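Week 4 notes, evening class in household order, Hokeck Centre, June 2018

I promised to type these up because half of you were still writing when I wiped the board. They're a bit rambly, sorry, but so was I!

## Snacks: the stuff with no home

We did clothes in week 2 and paperwork in week 3 (I'm still getting over Heriberto's envelope of bus tickets), so now it's food, and I mean the little packets that end up in coat pockets, bedside drawers, the bottom of a rucksack. Tins and flour are easy. They live in the kitchen and everyone knows it. A single biscuit in a wrapper can live anywhere, and that's how you end up with 6 in the car.

My method is the same one I use for socks. Go round the whole home, every bag and every drawer, and bring what you find to one flat place. I like a bed for this — it's big, it's at a decent height, and you want it back by bedtime, so you do finish the job.

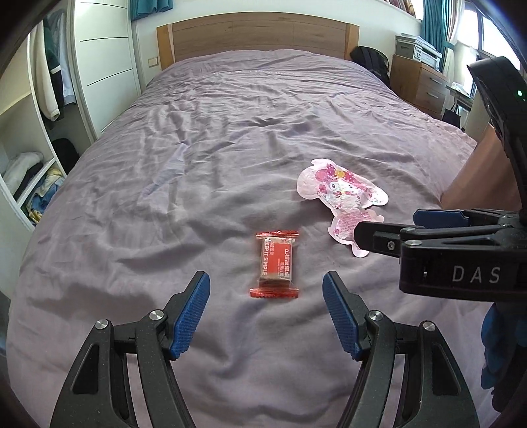

Sorting comes next, and the mistake I made for years was sorting by flavour. Sort by shape first. Bars and flat packets stand up in a box like index cards, while anything with a fancy outline won't stand next to anything. Take a bar in a plain crimped wrapper with KEEP IT SIMPLE down the label: it'll file away beautifully. The pink pouch next to it, cut out in the shape of a rabbit-ish character with a spotty bow, is a lovely thing and a nightmare to store. Give pouches like that a shallow tray and lay them flat.

Anjana asked whether you should smooth the bedding out before you start. I never bother, although small things do slide into the creases, so run your hand over the lot when you think you've finished. If it's a pale cover put an old sheet down first, in case something has split.

## Dates and languages

Check every date as you go. Hoi-yan made a very good point here: plenty of us buy from shops where the label is in Chinese or Japanese or anything else, and the date can be printed year first. If you're not sure what you've got, keep the packet with its own kind and ask someone who reads it. Please don't tip things into a jar and bin the wrapper, you'll lose the ingredients as well as the date, and with nuts or shellfish about that matters.

My piles are:

- eat this week
- keep, with the date facing up
- give away (in date and sealed only)
- bin

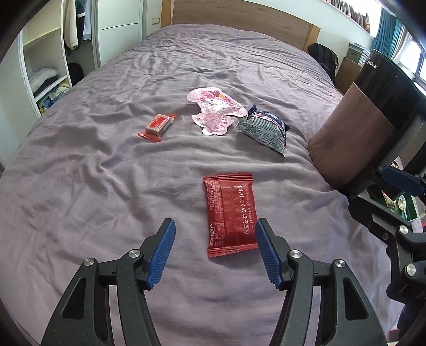 Boxed things go at the back of the drawer and packets at the front. Thin sticks are the awkward ones, they slip under everything, so I stand mine in a mug. Crumpled foil pouches want a squeeze to check they're still sealed before they go on the keep pile. And if other bits have crept on to the bed, a flask or a bag or whatever, leave them be until the food is done. Zihan started on her bookshelf halfway through last time and slept on the sofa.

## For next week

1. Do one room. Just one!
2. Write down the oldest date you find and bring it in. The class record is 9 years, a stock cube, held by Nayeli.
3. Bring an empty shoebox, we're making dividers out of cereal packets.

The room's changed to the upstairs one, same time. Use the Polmont Road door as the front one sticks.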